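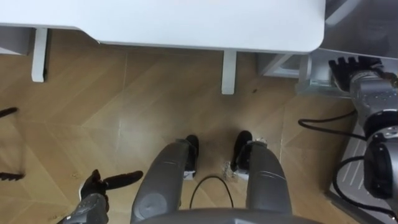
Chapter 7
Setting Out Patterned Plank Floors

Terms used in this chapter: balance cut, border, chevron, control line, field, herringbone, leading edge, point line, running bond, taper

7.1 Scope

Chapter 6 dealt with planks laid in parallel rows. In that layout, known as running bond, an error in the first row shows mainly at the opposite wall, where the last row has to be cut to a wedge. This chapter covers layouts in which planks meet at an angle. An error in the first few planks of such a layout is repeated in every plank that follows, and it can become visible well before the work reaches a wall.

The methods given apply to solid wood, layered wood, and wood-look coverings supplied as separate planks. They don't apply to sheet goods with a printed pattern, which are set out by matching the repeat (Chapter 9). Preparation of the base is assumed to be complete. Moisture testing, leveling, and priming are treated in Chapters 3 and 4 and are not repeated.

7.2 Herringbone and chevron

The two common angled layouts are often confused in orders and on drawings. In herringbone, each plank has square ends. The end of one plank butts against the long side of the next, so the joint between the two directions steps back and forth as the floor advances. In chevron, the plank ends are cut at an angle and meet end to end, and the joint between the two directions is a straight line running the length of the field. This line is called the point line.

The difference affects ordering. Chevron planks are made in left-hand and right-hand versions and must be bought in equal numbers. Herringbone planks with a glued tongue and groove may also be handed, depending on the profile of the end joint. Some click-lock systems use one plank for both directions. The data sheet should be read before the quantity is worked out.
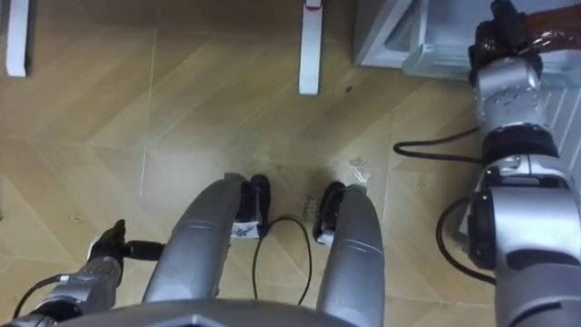 Figure 7.1 Light tan, wood-look floor in a herringbone-style pattern, with faint pale seams between the planks.

In both layouts the direction of travel is the direction in which the points face. The usual practice is to run the points along the long axis of the room, or toward the main source of daylight where the room is close to square. Where a doorway gives the only full view of the floor, the points may be run away from the doorway instead. The choice is recorded on the setting-out drawing with an arrow.

7.3 Control lines

The first control line is the center of the field, measured between the finished faces of the two long walls. It is marked at both ends of the room and snapped with chalk or projected with a laser. Baseboards are removed or ignored. Measurements are taken to the wall itself, at floor level, because plaster is often thicker at its foot than at working height.

The second control line crosses the first at a right angle and is used to check the first assembled group of planks. The right angle is found by the 3-4-5 method, using the largest triangle the room will hold.

For herringbone laid at 45 degrees, two working lines are added, one on each side of the center. Their spacing depends on the length and width of the plank and is best found by dry assembly. Six or more planks are fitted together on a flat board, the outermost corners are marked, and the distance between the two rows of corners is measured. Working lines taken from a catalog size alone aren't reliable, as the face width of a plank can differ from its listed width.

7.4 Checking for taper

Few rooms have parallel walls. The distance from the center line to the wall is therefore measured at more than one point, and the results are compared before any plank is fixed.

Worked example. The rear office in the Zavala building is to be laid in herringbone using Bikmont planks. Two marks are made on the center line, 2,000 mm apart. The distance from the first mark to the left wall is 912 mm. The distance from the second mark to the same wall is 924 mm. The wall therefore runs out of parallel by 12 mm over the measured length, or 6 mm per meter.

In a field that runs up to the wall without a border, this taper falls within the cut ends of the planks and won't normally be noticed. In a field with a border, it appears as a strip of uneven width between two straight lines, where the eye finds it easily. Three corrections are available:

(a) the border is kept parallel to the center line, and the taper is taken up outside it;
(b) the border follows the wall, and the taper is taken up in the cut ends of the field;
(c) the center line is turned by half the taper, provided that the opposite wall leans the same way. 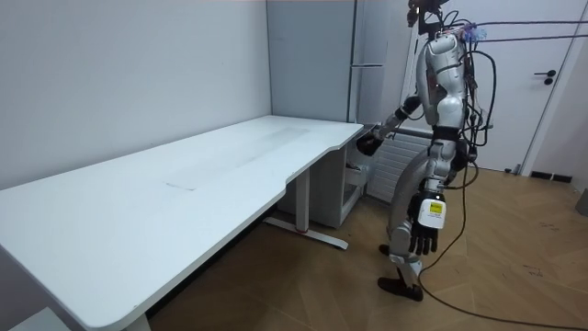
Correction (a) is preferred where furniture will stand against the wall for the life of the floor. Correction (b) is preferred in corridors and other places where the edge stays in view. Correction (c) should be used only after both long walls have been measured, and the second control line must then be set out again from the new center.

7.5 Furniture and the visible field

The area of floor that remains in view after a room is furnished may be much smaller than the area laid. Desks, cabinets, and appliances cover the edges of the field and shift its apparent center. In a narrow room with a desk along one side, a pattern centered between the walls will look off center to a person standing at the door. The designer should decide at the drawing stage which of the two centers governs. The installer should not make this decision on site.
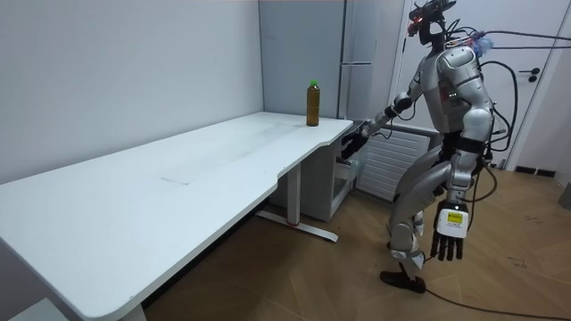 Figure 7.2 Small room with a long white desk.

Furniture with open legs leaves the floor beneath it in view, and the pattern must be carried through with the same care as in the open field. Closed units that stand on the floor are treated in one of 2 ways. Movable units are placed on the finished floor. Fixed units are installed first, and the planks are cut to them with the expansion gap stated by the manufacturer. A floating floor must not be pinned beneath a fixed unit at both ends, as the field can then no longer move.

Narrow legs place a high load on a small area. Pads or cups are specified where the covering is soft or has a thin wear layer. Tables for leg load and pad size are given in Appendix C.

7.6 Starting the field

The first group of planks is assembled on the center line, checked against the second control line, and fixed before work continues. Where an adhesive such as Futix is used, the group is left until the adhesive has set enough to resist sliding. Where a loose-laid underlay such as Zover is used, the group is weighted. Both procedures are described step by step in Section 7.7, together with the method for cutting the leading edge against a wall that isn't straight.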